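Search this site Search Go

How to fold a pile of towels so it stays folded

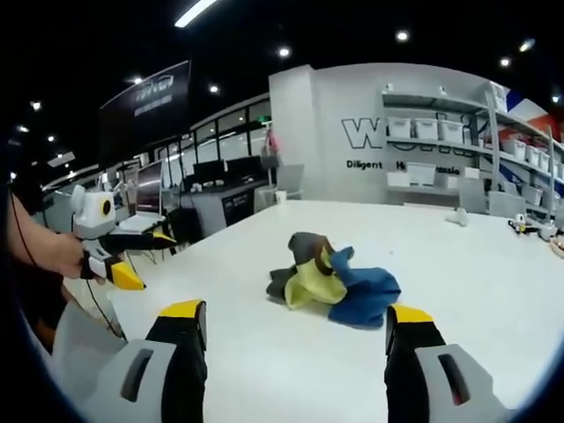
Towels first, always, before shirts or socks. They're the easy ones and they take up the most room, so once they're gone the rest of the load looks small. Start with a big flat surface. A bed is ok but it's soft and the edges go wavy – a table is better, the bigger the better. A big white tabletop like this one is great, you can spot lint on it right away. Then dump the towels in the middle. Dark gray, pale yellow-green and blue in mine, all bunched up in one lump with the green one twisted through the middle. Don't try to fold from the lump. Pull it apart first.

What you need

Clean dry towels. A table. 5 minutes if it's a small pile. That's it, no folding board, no clips.

Check they're dry. Really dry. Feel the hems and the corners, thats where the damp hides. One damp hem in the stack and by Friday the whole shelf smells. Any doubt, hang it over a chair for an hour.

Step 1. Pull the pile apart

Find a corner. Any corner. Hold it up and let the towel drop, then run your other hand down the edge till you hit the next corner. If two are wound together don't yank – lift the top one and turn it till it comes free. Yanking pulls loops and a pulled loop never goes back in. (Snip it, don't tug it.)

Lay each one off to the side, flat-ish. Doesn't have to be neat yet.

Step 2. Shake

Two corners, arms out, one hard snap. Twice if it's been sitting in the basket overnight. Lifts the pile back up and gets rid of most of the creases. Do it away from your coffee.

Step 3. Flat on the table

Long side toward you. Smooth from the middle out with the flat of your hand. If there's a tag, put it face down at the far left corner, every time, so all the towels end up folded the same way around. Sounds fussy. Saves time later when you stack.

Step 4. Thirds, then half

Bring the left side in a third. Bring the right side over the top of it. Now you have a long strip. Fold the strip in half, end to end, then in half again if your shelf is shallow. Press down once with your forearm to push the air out.

Thin kitchen cloths – skip the thirds. Half, half, done. Thirds on a thin cloth just makes a lumpy little brick.

Big bath towels go the other way. Half longways first, then thirds. Ximena Beltrán showed me that one back when we shared the laundry room at Kasville and I've never gone back to the old way. Fits a narrow closet much better.

Step 5. Stack

Folded edge facing out, loose edges to the back. Heaviest on the bottom. Keep colors together if you care, I put darks under lights so I can see when the lights are running low. Newly washed ones go at the bottom or you'll wear out the same two towels forever.

Don't go higher than your hand is long. Taller stacks lean and then you're back to a heap.

If it comes out crooked

Usually the towel is crooked, not you. Cheap ones shrink more at the band than in the middle. Line up the two sides you'll see from the front and let the back be messy.

Corners puffing up? Too much air. Open it, smooth, fold again, don't just squash it.

Still stiff and scratchy? Too much detergent. Use half next time and give it an extra rinse. No softener on towels, it coats them and they stop soaking anything up.

Rolling

Ieuan James wrote in to ask about rolling. Sure, if they're going in a basket or a gym bag. Thirds longways, then roll tight from one end, tuck the last bit under. On an open shelf rolls slide around and drive me nuts, so I only do hand towels that way.

Fitted sheets are a seperate page. Still working on that one, should be up before the end of August.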